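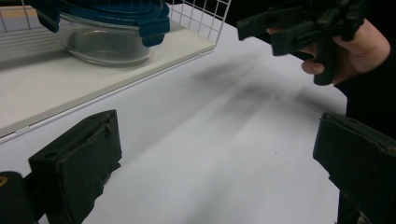 Bench 2, gray tray on the white top.

January, notebook entry, Holtow snow and soil bench

Started 7:40 a.m. Outside air at the shelter minus 3 C, overcast, no wind to speak of. The forecast had the front arriving overnight and it has not arrived. Ground at the Wolik plot is still bare, which makes this the latest start to continuous snow cover in our own record. The record is short and I would not put much on that by itself.

Purpose of today: work through the soil temperature strings from Wolik and Chege, decide whether the 10 cm sensor at Chege is drifting, and get the melt calibration for the tipping bucket finished before there is anything to measure.

Soil strings

Pulled both loggers yesterday afternoon. Wolik downloaded clean. Chege has a gap of a little over five hours in the early morning, battery voltage low on either side of it. Swapped the battery, did not change the panel. Panel angle is still set for summer and should be steeper. Mercy has the bracket.

The 10 cm sensor at Chege reads warmer than the 5 cm and the 20 cm at the same time through most of the last three weeks. For a few hours after a change in surface temperature that can happen. For three weeks it can't, unless something at that depth is putting out heat. Offset looks close to constant, 0.6 C in the cold part of the series and 0.7 C in the warm part. Suspect moisture in the splice. The string was spliced in the fall after the vole damage and the splice sits between 5 and 10 cm.

Check: ice bath, whole string coiled in the bath, stirred, 40 minutes.

5 cm: 0.02
10 cm: 0.58
20 cm: minus 0.04
50 cm: 0.01

So it is the sensor or the splice and not the soil. Cut the splice open. Heat shrink had not sealed on the lower side, and there was green corrosion on one conductor. Cleaned back to bright wire, resoldered, new adhesive-lined shrink, second layer over the top. Repeat of the ice bath gives 0.03 at 10 cm. Good enough.

The question is what to do with the old data. I have not corrected it. The file has the raw values with a flag in column F from the splice date onward. A constant 0.6 subtraction would probably be fine below 2 C, but I have only one bath point and the leakage is likely to vary with how wet the splice was. Hidayah would prefer to drop the sensor for the period and interpolate between 5 and 20. I have no strong objection. Leave flagged until we have talked.

Freeze depth

With the 10 cm channel taken out, the zero line at Chege has not gone below 5 cm at any point so far. At Wolik it reached 10 cm for part of one night and came back up by noon. In the two previous years we had both plots frozen past 20 cm by now. Bare ground ought to freeze deeper than covered ground for the same air temperature, so the shallow frost is down to the air and not to insulation. Air temperature at the shelter bears this out. There have been very few nights below minus 8.

One consequence for the spring work: if snow comes now and stays, it goes down on ground that is nearly unfrozen, and the first melt will soak in where we usually see it run off. The runoff collector at Wolik may catch very little. Worth moving the second moisture probe upslope before cover sets in. Ground is soft enough to dig.

Tipping bucket

Funnel heater off for all runs. Fed from the constant-head bottle, room temperature water, collected under the bucket and weighed.

Run A, slow drip, 148 tips. Works out 2.4 percent under nominal.
Run B, same bottle height, fresh fill, close to A. Under by 2.3.
Run C, tap opened up. Under by 4.1, which is the usual loss during the tip itself at higher rates.

Collected 900 g for run C. Catch pan was nearly full at the end and I would use the deeper one next time.

Adjusted both stop screws a quarter turn each to bring the slow rate in. Repeated the slow drip twice after that. Under by 0.4, then 0.5. Left it there. The high-rate error will stay, and melt rates at our plots do not get anywhere near run C in any case. Locked the screws with varnish. Screw positions are marked with a scribe line on the frame, old position is the fainter line.

Heater test after lunch. Funnel surface reached 4 C and held. Thermostat cuts out at 6 and back in at 3. The old note in the drawer says 5 and 2, which was for the previous thermostat. Note thrown out.

Snow density kit

Spring scale on the Skakau tube was reading 15 g heavy with the tube empty. Zero screw was at the end of its travel. Took the scale apart, found grit under the collar, cleaned, reassembled, now zeroes in mid-travel. Checked against the brass weights up to 1 kg, linear within what I can read off the dial.

Cutter teeth are fine. Two of the tube graduations are worn to where they can't be read with gloves on and snow in them. Re-inked with paint marker. It will not last.

Forecast as of 2:30 p.m.

Front now expected between midnight and dawn, rain at first below the Chege plot and snow above, changing over through the morning. Amounts vary a lot between runs. The Wolik plot is right on the line in all of them.

If it starts as rain, the snow stake board should be wiped and brushed before the changeover so we do not get an ice base glued to it. Hidayah can be there early. I can get to Chege by 9.

To do

Reinstall Chege string, check depth of each sensor against the stake before backfilling.
Steeper bracket for the Chege panel (Mercy).
Moisture probe upslope at Wolik, log new position.
Tipping bucket back on its post, level it, then connect.
Order adhesive-lined shrink, 6 mm. Used the last of it.
Spare stake board needs white paint on the top face.

4:50 p.m. Shelter now at 1 C and rising, wind has gone around to the south. Pressure falling since noon. Both loggers packed by the door with the string. Bucket funnel still on the bench drying.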